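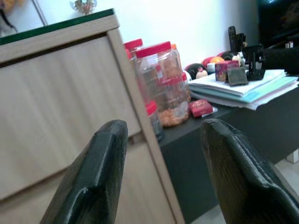
I went to Jivanmont's open day in September with fairly low hopes, having been to a few of these where you stand behind a rope and watch a film. No rope at all at this one! Within ten minutes of signing in I had my coat off and was being shown how to hold the handles.

The idea is simple enough to explain on a bus. Jivanmont teaches robots household jobs, and it does so by having a person carry out each job through the robot, over and over, while everything gets recorded. You move your hands, the arms move, and what the cameras pick up is saved along with where every joint was. They call one complete go a "take". Salamatu Nwankwo, who runs the teaching side, told us a job needs 2,000 takes before she'll even talk about letting the arms try it alone. The tidying job had reached 124 on the day we came, so they have a way to go.

What I liked most was that the work happens among ordinary household clutter, with drawers, snack jars, a pile of post and little figures by the telly. Salamatu is quite firm about this. Her first attempts, years ago at Steltard, were done on a bare bench, and the robot fell to bits (her words) the moment somebody left a mug out.

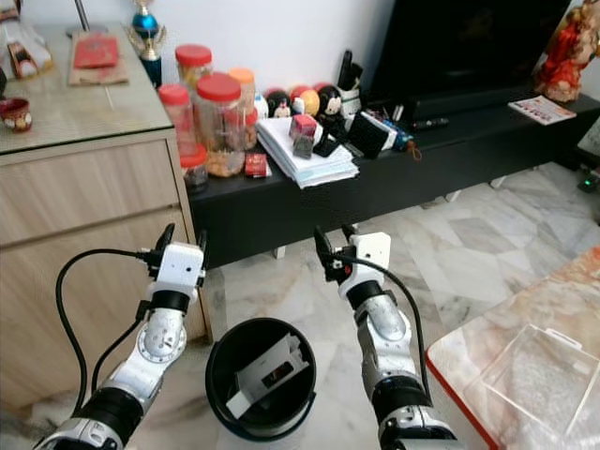

Both arms out over the little black bin, with the drawers on the left and the television behind.

There are two ways of teaching and we were allowed to try both. With the first, called Wetulska after the village where they thought of it, you take hold of the arm itself and steer it where you want it to go. It's heavier than you'd think for the first few seconds and then it goes lovely and light. The second is done from a chair with a pair of handles, watching a screen, and I was dreadful at it. The view from the gripper tilts whenever your wrist does, so a cabinet you know perfectly well is upright starts leaning like a ship, and I kept steering the wrong way to correct it. The lad after me got the hang of it straight off, which I put down to video games.

Salamatu's advice was to slow down, keep your elbows in and stop apologising to the robot. She also said a fumbled take is worth keeping as long as you recover from it, so I like to think mine are still in there somewhere, doing some good.

Tea was in the corridor, and the biscuits were better than they had any right to be. The walk from the Ortuño car park is longer than the leaflet makes out, so wear decent shoes. I've already put my name down for the next one, and I'm having another go with those handles.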